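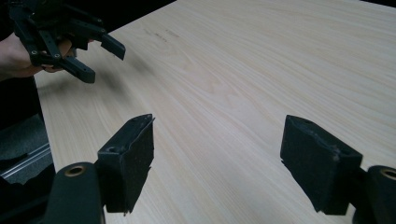 Ferum has added a lawn bowling set for small yards to its line of outdoor games, and the company says it will reach retailers in December. The set, called the Bostari, was developed over two seasons under the direction of Golshifteh Ghasemi, head of product design. Ms. Ghasemi received this publication at the company's office for an interview on the new product and on the state of the backyard games category. Her preferred finish for the bowls, she said, is a pale one, close in colour to a light wooden tabletop with the grain left showing in long, fine lines. "We looked at painted bowls and at stained bowls," she said. "Our customers told us they wanted to see the wood. The coloured bands are there so that each side can recognize its own."

The Bostari is intended for play on ordinary grass, and the bowls are smaller and lighter than those used at clubs. Ms. Ghasemi described the conventional game as a poor fit for most households. "A regulation green is a considerable piece of land, and it is maintained by people who know what they are doing," she said. "A family has a lawn with a slope, a tree and perhaps a clothesline. We began from that lawn."

Testing was carried out with 20 households, each of which kept a prototype for a full summer. Participants completed a short form after every game. According to Ms. Ghasemi, the forms led to a heavier jack, which earlier testers had found difficult to see in longer grass and too easily knocked out of play. They also led to the removal of a plastic scoring post. "It went into the shed in the first week and stayed there," she said. "People keep score in their heads, and they argue about it. We decided to leave them to it."

Kazue Nagano, who manages retail programs for Ferum, joined the second half of the interview. She confirmed that over 200 independent stores have placed orders for the coming season. Most had previously carried the Asadi, the company's ring toss set, which remains in the catalogue with a revised carrying bag.

"Our retailers asked for a game that grandparents and children could play together without a handicap system," Ms. Nagano said. "They also asked for a smaller box. Shelf space for outdoor games is limited outside the summer months, and we have to respect that."

Asked about durability, Ms. Ghasemi said that the bowls are sealed against moisture but should not be left out overnight. The instruction sheet recommends wiping them with a dry cloth and storing them indoors through the winter. Replacement bowls may be ordered singly.

Ms. Nagano would not give a price ahead of the release. She noted that a larger set for camps and recreation centres, to be sold under the Zullora name, is at an early stage. Its first run has been set at 300 units.

Both women said that they play regularly. Ms. Ghasemi plays on a sloping lawn behind her home, where, she said, the bowls run toward the neighbour's fence. "I have learned to aim for the hydrangea," she said.

Published 10/30/23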